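Tablecloths and table corners, September

Put together in a hurry before the hall takes its trestles back on Tuesday, so excuse the order. These are the cloths from the swap and the tables they ended up on, or as many as I got round to. If yours is missing send me a note and I'll add it. Captions are from my notebook and my notebook got tea on it.

Thanks to Junpei Mizuno for the ironing board, and for the ironing. Thanks also to everyone who brought a cloth and went home with a different one, that was the whole idea.

How it worked, for those who couldn't make it. You bring a cloth, clean, any size. It gets a paper ticket. You have a wander and a feel of things, then at five o'clock tickets go in the bowl and you choose when your number comes out. 33 cloths came in on the day, 21 found a new table. The rest are in the Pekano cupboard and you can still have one, just ask.

ON THE TRESTLES

Long one, cream, drawn thread border. Brought by Maksym Fedoruk, came from his aunt's flat. Too long for any table we had, so it was doubled over. Went to the Ogura tea room, who do have a table that long.

Blue check, cotton. Two small darns near one corner, very neat. Everybody's favourite for picnics. Four people wanted it and number 8 got it.

Round, dark green, with the bobble edge. Half the bobbles. Tarmo says he has the other half in a drawer, we shall see.

Plain white damask, heavy. Creases like cardboard before Junpei got at it. Still here! Needs a big table and somebody with patience.

Yellow oilcloth, lemons. Not strictly a cloth, argued about, let in. Smells a bit of shed. Gone within a minute of the draw.

The Kodine sample squares — not a tablecloth at all, a bag of offcuts from the Kodine shop clearance. Good for napkins. Two people split the bag.

Red runner with the fringe. Christmas only, I'd say, but Renji Morikawa has it down the middle of his table allready and it looks very well.

MEASURING, SINCE PEOPLE ASK

Measure the table, not the old cloth. Old cloths shrink and then you copy the shrink. Add a hand's drop on each side for every day, more for best. For a table pushed up to a wall you can cheat, let the cloth stop at the wall side and put all your drop at the front. Saves it bunching up behind too.

Washing: cool, inside out if it's printed. Line dry if you can. Pisar powder was recomended by two people and I have never seen it in a shop, so tell me where.

AT HOME, AFTERWARDS

A few people wrote in once they'd got their cloths on. Pictures as they come.

Tarmo Sakalauskas, kitchen. The bobble cloth, with both lots of bobbles on it. I take it back about the drawer.

Renji again, red runner, same table, now with soup on it. Under the soup, a stain. Cold water and salt, quick.

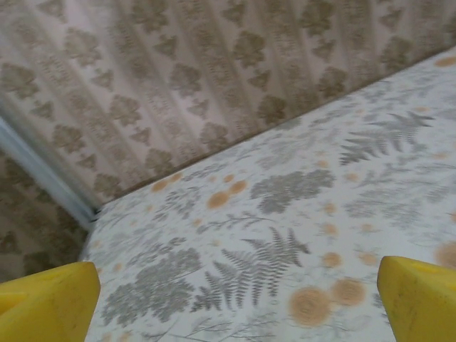 Printed florals are the ones I'd go for every time, they forgive you a crumb or a tea ring where a plain white shows the lot. Off-white ground is kinder than bright white as well. Grey ferns on this one, with orange-tan flowers dotted in between, and nothing too loud, so it gets on fine with the beige damask wallpaper it runs up to. Wouldn't have thought to put a pattern against a pattern myself. The trick must be keeping both of them pale.

Daichi Morikawa, hallway table. Small square cloth put on cornerwise, so the points hang down. Good way to use one that's too little for the top. Daichi would like it known that he ironed it himself.

Ogura tea room, the long cream one from Maksym, laid for the afternoon lot. Fits with a bit to spare at each end. They'd like a second the same if anyone has one put by.

STILL IN THE CUPBOARD

The white damask (see above, patience). A brown one with a scalloped edge. Several tray cloths, mostly embroidered, one with a teapot on it that leans. A very good linen with a scorch mark the shape of an iron, would cut down into napkins easily.

Cupboard is open mornings, bring a bag. Next swap is curtains if we can find enough rail to hang them on. If you've got a clothes rail you can lend, leave word at the Pekano desk and mark it for the swap, last time it went off with the jumble.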